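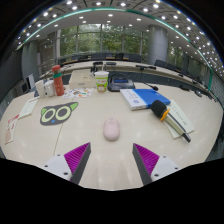

Attachment 1: curved table, window side, as found

Ticket 27
Room: Warelside, large meeting room
Reported by: front desk
Assigned to: Pornthip Intarasuk
Category: Room equipment / Other (it is always Other)
Priority: Normal, raised to High by the reporter, returned to Normal by me

Reported problem

"Mouse in Warelside doesn't work on the table. Works fine elsewhere. Also mic is quiet. Also can someone clear up."

Three tickets in one, then. I have left them together to save us all the extra emails.

Log

9:20 Went up. Found the pink mouse on the cream tabletop, near the cat. For anyone at Mestthorpe who hasn't been in this room yet, the cat is a large dark gray face on the table with lime green eyes, and it will watch you work. Also on the table: handheld mic lying on top of a white paper, blue-and-white folder, paper cup. The mic has an orange ring, so please stop logging it as "the black one."

9:30 Tried the mouse where it was. Pointer moved left and right, sulked on the way up. Moved it onto the cat. Pointer jumped to the corner of the screen and stayed there. Moved it across the seam between the two table sections. Same jump, plus a small click I felt in my teeth.

9:40 Put a sheet of plain paper from the printer under it. Perfect. Took the paper away. Sulking. So the reporter is right and the mouse does not like the table. I had been hoping for a flat battery.

9:45 Changed the battery anyway. No difference. Old battery tested fine and is back in the drawer.

9:50 Turned the mouse over. Hair on the sensor window, one, curled neatly across the middle. Removed with tape. Pointer now fine on the cream surface in every direction. Still jumps a little on the cat's left eye. I am prepared to live with that and suggest others do the same.

10:05 Mic. Checked the input level for the handheld channel and found it at 20. It should be at the line of green tape that says "LEAVE HERE." Somebody did not leave it there. Put it back, did a voice test from the far end of the table, came through clearly. Windscreen stays on. If you find it off, it is a foam ball and it goes on the end you talk into.

10:15 Asked the front desk whether the level had been changed for a reason. Was told the Lacson group said it was "booming" at their last session. A booming mic usually means somebody is holding it against their chin. Please try moving the mic before moving the slider.

10:20 Clearing up. This isn't an equipment fault, but I was standing there. Cup to the bin. Folder to the front desk for collection; I didn't open it and don't know whose it is. The paper under the mic went with it. Mic back in its stand, mouse back beside the room PC.

Status: Resolved, with remarks

Remarks

1. Add "wipe the bottom of the mouse" to the room checklist. It currently says "wipe mouse," and everybody wipes the top.

2. There are 2 spare mice in the Skustwood cupboard. Both are gray, both have cords, and neither reaches the middle of this table. Please don't bring them up as a fix.

3. The request to remove the cat has been made before (see the December ticket, closed as "won't fix"). I'm not reopening it. Use the mouse to the right of the cat and everything works.

Reopened by: front desk, 2:10
Comment: "Mouse not working again."

2:25 Went up. Mouse was switched off. Switched it on. Tested on the cream surface, on paper and, for completeness, on the cat. Left eye still jumps.

2:30 While there, checked the mic level. At the tape. Thank you to whoever left it alone for four whole hours.

2:40 Stuck a small label next to the room PC saying the switch is on the underside. If the label disappears, open a new ticket and don't reopen this one.

Folder still uncollected at the front desk as of 3:00.

Status: Resolved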